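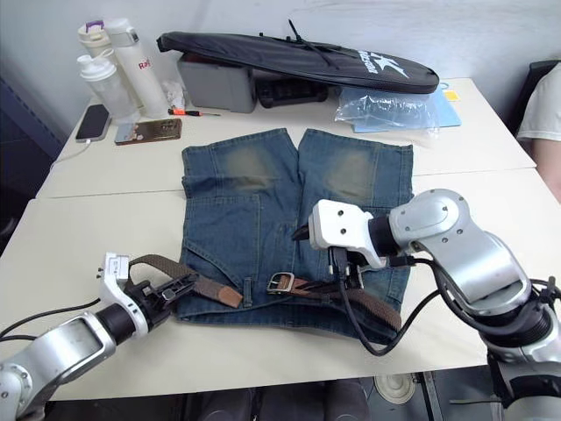

Putting a belt on a pair of shorts is a job most people do without looking. You find the first loop, push the end through, pull, and go on to the next one. It takes less than a minute. I have come to think it is a better test of a household machine than almost anything shown at trade fairs, and I do not think any machine I have seen would pass it in an ordinary bedroom.

I write this as someone who would like to be wrong. I worked for 14 years in the back room of a commercial laundry in Stedberg, and I have folded, sorted and matched more clothes than I care to remember. The work is dull and hard on the shoulders. If a pair of arms could do it, I would be glad to see them do it.

The trouble begins with the cloth. A metal part on a factory line is the same shape every time it arrives. Denim is stiff in one place and soft in another, and it never lies the same way twice. A belt is worse. Take hold of one end and the other end goes where it likes. A woven belt bends in every direction, and the buckle is the heaviest part of it, so it swings or drags whenever the rest is lifted. A machine with two grippers can hold a belt at the end and near the buckle, and that is a sensible way to begin, but holding it is the easy part. The loops are narrow, they lie flat against the cloth, and somebody has to open each one while pushing something floppy through it.

People do this by feel. My thumb knows when the tip has gone into the loop and when it has slid over the top. A camera looking down at a table has a hard time with that, for the loop is covered by the same fingers that are working on it. Touch sensors exist, and they get better each year, but I have not yet seen one that does what a thumb does.

Then there is the table. In my old job we had a clear bench and one kind of item at a time. Homes are not like that. There are phones on the table, charging cables, a bottle or two, a screwdriver left out from some other job. A person works around these things and hardly notices them. A machine has to be told, or has to learn, that the cable is not part of the belt, that the bottle can tip over, and that the tissue does not matter. I think it is right that people building these machines work with some clutter nearby. A demonstration on a bare surface says very little about my kitchen.

Supporters of home robots often answer that speed will come. They may be right. The laundry tried a folding machine from a firm called Wasis in my last years there. It handled flat towels well. With towels of one size it was faster than I was, and it did not need a lunch break. With shirts, it stopped so often that one of us had to stand next to it. We timed a batch of 65 mixed items one afternoon in August. The machine finished 50 without help. The other 15 were pulled out and done by hand, and by the time we had cleared the last jam the person at the next bench had done a full batch of her own.

I do not bring this up to mock the machine. Fifty out of 65 is good work for something that cannot feel what it is holding. But in a home, that would mean somebody has to stay close and watch, and if I have to stay close and watch I may as well fold the clothes.

There is also the matter of what counts as a chore. Companies like to speak of "doing the laundry" as if it were one task. I once wrote down the steps for new staff and got to 7 before the clothes were even in the washer, and going through pockets was only one of them. A belt left in the loops must come out before the wash and somebody may want it back in after. Each of those steps is small. A machine that can do all but one of them still needs a person for the one.

Some readers will say that we should change the clothes. Elastic waists need no belts. Towels can all be the same size. This has happened before, as we changed our dishes and our floors to suit the machines that clean them. I expect some of it will happen again. The Abeysekara hotel group, which used to send us its linen, moved to a single size of sheet for just that reason. A hotel can do that. A family with children in hand-me-downs will find it harder.

My own view is that two arms on a table will be useful in shops and laundries well before they are useful in homes. In a shop there is a trained person a few steps away, the work repeats, and a slow machine can run through the evening. A start-up called Stistomow has been offering to rent such arms to small laundries by the month, and if I were still working I would try one. I would give it towels first, then pillowcases, and keep the trousers for myself.

For the home, I would wait. When a salesman comes to my door with a robot, I will hand him a pair of shorts and a belt and ask him to leave the two of them alone in the room for ten minutes.

Filed under: Opinion / Work and Machines

Posted 2020-02-18

Contact the editors | Copyright 2020, all rights reserved | Back to top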